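Progress note, November — Bevgate shared workshop, towel folding build
For: Prollier small projects fund
Covers: second half of the grant period

Short version first as I know you have a stack of these. Hand-held gripper is done and in daily use. Recording is going well, behind on the arm. Money fine. One ask at the end.

## Where the gripper is

Version 2 of the hand-held is finished. Same basic linkage as the first one, but I remade the inner and outer arms after the old holes wore oval. Brass bushings in the pivots now. Huge difference — the old one had enough slop that the two tips could close a couple of millimeters out of line, and on a thick towel you didn't notice, and on a thin one you noticed every time.

Tips are flat blocks with felt-like pads on the inside faces. Tried bare plastic first (slid), then a rubber sheet (grabbed too hard, dragged the top layer and the one under it along too). The pads are the compromise. They pick up lint and need pulling off and replacing more than I'd like. Glue is still an open question, the current stuff lets go if the workshop gets warm.

Spacers between the links are a mix. Silver-gray on one side, white plastic on the other, whatever was in the drawer. Will match them up when I next have it apart, doesn't seem to affect the motion.

## Recording

Target in the application was 300 good demonstrations before the arm gets involved. I'm at 2056 clips in the folder but please don't read that as 2056 demonstrations — most are single grasps, lots are short, and a good chunk will get thrown out for bad lighting or me bumping the table. Full folds, start to finish, that I'd be happy to train on: past the 300. So that milestone is met.

What I've changed since the last report:

- Started splitting the fold into stages. Find edge, pinch edge, lift, carry, lay down. Each gets its own clips. Much easier to sort later and to see which stage is short.
- Stopped using the dark towels for now. Black gripper on navy cloth was a mess to label.
- Using the striped ones more. The stripes bend with the cloth so you get some idea of the shape for free, and the labeling goes quicker.
- Wiped the table down and gave up on getting it spotless. Marker doesn't fully come off the white top.

Edge finding is still the hard stage by a long way. A folded towel has a fat rounded edge and the tips have to come in right at the line where cloth meets table. Too high and you pinch only the top layer. Too low and the tips push into the table and the whole stack walks away from you. By hand I can feel it. The arm won't, so I'm recording a lot of slow approaches with small differences in angle, stopping near the edge, then going in.
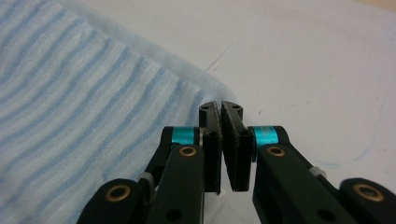
## Arm

Behind schedule, my fault mostly. The Flodden arm came with a wrist flange that doesn't match the drawing they publish, so the adapter I'd already cut was scrap. Recut it in aluminum. Fits, though one bolt is a pain to reach and I have to take the cable clip off to get a driver on it.

Motor side of the gripper is half built. Plan is still to use the exact same fingers and linkage on the arm as on the hand-held, so what I recorded carries over as directly as possible. The hand version closes with a trigger, the arm version closes with a small servo pulling the same link. Servo is mounted, horn is on, moves the jaws OK with nothing in them. Hasn't been tried with cloth yet. Want to check current draw first — last one I cooked was from stalling against a folded bath towel for too long.

Wrote a simple limit into the code so it backs off if it's holding hard for more than a moment. Needs testing, properly, not by me standing there with my hand on the plug.

The Bansal controller board is in and talking to the laptop. Drops the connection every so often. I suspect the USB cable (it's long and it was free). New one ordered.

## Workshop stuff

Bevgate gave me the bench at the back for evenings, from 6 pm. It's a good bench and I don't have to pack up every time, which was eating up to 25 minutes a session before. Downside is the overhead light. One side of the table comes out brighter than the other and I get a soft shadow in the middle. I'd planned to fix that with a pair of panels, then thought about it and left it alone for the moment. The arm is going to live under the same lights anyway. Might still add one panel if the training looks bad in the shadow.

Did a short safety walk through with the workshop manager for when the arm goes live. Agreed: taped area on the floor, stop button within reach of the operator, no running it unattended, no running it during the open evening.

## Budget

On track. Overspent a bit on bushings and stock for the arms becuase of the rebuild, underspent on towels (people keep giving me towels). The recut adapter came out of the contingency line. Nothing else has touched it. Receipts in the shared folder, sorted by month.

## Next

1. Finish servo side, bench test with cloth, confirm the back-off works
2. Mount on the arm and run the pinch stage only. No lifting
3. Throw out the bad clips, first training run on the pinch stage
4. If that holds up, add lift

I'd originally put the complete fold on the arm as the final deliverable. Still think it's possible but I'd rather tell you now that its tight. Pinch and lift I'm confident about. Carry and lay down depends on how much time the first two eat.

## The ask

Could the end date move by one month? No extra money needed. If that's not possible I'd propose swapping the final deliverable to pinch, lift and a single fold in half, with the recordings for the rest handed over as they are. Either works for me, need to know before I order the second servo.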